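Section 4. Setting Up the Cloth Lift Test in Simulation

This section walks you through the cloth lift test, the one we use to compare policies before anything touches real fabric. It is our favorite part of the Skarkance toolkit, and once it is running you can get a full set of results over a lunch break. You should already have the Rurkus simulator installed and the arm model loaded (see Section 2).

4.1 What the test measures

A cloth lift asks the arm to get one finger under a folded piece of fabric, close on it, and raise it clear of the surface. Small errors in the fabric model show up right away -- stiff cloth makes the job far too easy, and limp cloth collapses over the fingertip. The test reports a lift score for each run and a slip count for the whole set.

4.2 Before you start

1. Open the Rurkus launcher and choose the project folder you made in Section 2.
2. Load the scene file named cloth_lift_base.
3. Set the random seed to 21. You can change it later, but the reference scores in 4.6 were made with this one.
4. Check that the fabric solver is set to Fine. The Coarse setting lets the finger pass straight through a fold.

Note: The first load takes a while as the fabric mesh is built. Later loads are quick.

4.3 Placing the wrist camera

5. In the Sensors panel, attach a camera to the wrist and point it toward the fingertips.
6. Pull the view back until both fingers show along the bottom of the preview.
7. Step the arm to the pre-grasp pose and compare your preview with ours.

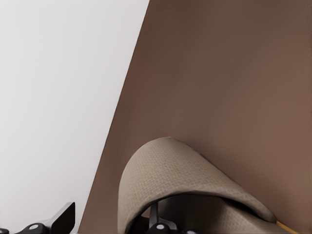
Finger spacing is the setting that changes your scores the most, so take your time with it. The policy was trained with the gripper wide open on approach, and it learned to slide one finger in and leave the other well outside until the close command. Your preview should show the same wide gap, with one black finger tucked into the dark hollow under the beige cloth and the other over on the pale gray side. The round white caps on the fingers are handy for checking left against right. If both fingers sit on the same side of the fold, go back to step 6 and reset the pose.

Caution: Do not fix a bad pose by dragging the cloth. Dragging stores tension in the mesh, and the fabric will jump as soon as the run begins. Use Reset Cloth and step the arm again.

4.4 Running the set

8. Choose Batch, then enter 36 as the number of runs.
9. Turn on Vary Fold. This nudges the height and angle of the fold at the start of each run.
10. Leave Vary Color off for your first set. It is great for training, but it makes failures harder to sort through.
11. Press Start.

Runs are handled in groups of six. You can close the preview window to speed things up -- the camera keeps feeding the policy either way.

4.5 Comparing two methods

Now for the fun part! The toolkit comes with two policies. The first, Mansour, plans the whole lift from one view and then carries it out. The second, Trurnomach, looks again after every short move and corrects as it goes.

12. Run the full set with Mansour and save the results.
13. Without changing the seed, switch to Trurnomach and run it again.
14. Open both files in the Compare tab.

4.6 Reading the results

In our own sets, Trurnomach slipped 4 times and Mansour slipped 21 times. We were delighted by the size of that difference. Most of the Mansour slips came on low folds, where a small error in the first view sends the finger over the top of the fabric. These are simulation results only, and we have not yet repeated them on a real arm.

If your Trurnomach slip count is much higher than ours, check the solver setting first, then the finger spacing. To try your own policy, copy the Trurnomach folder, rename it, and continue with Section 5.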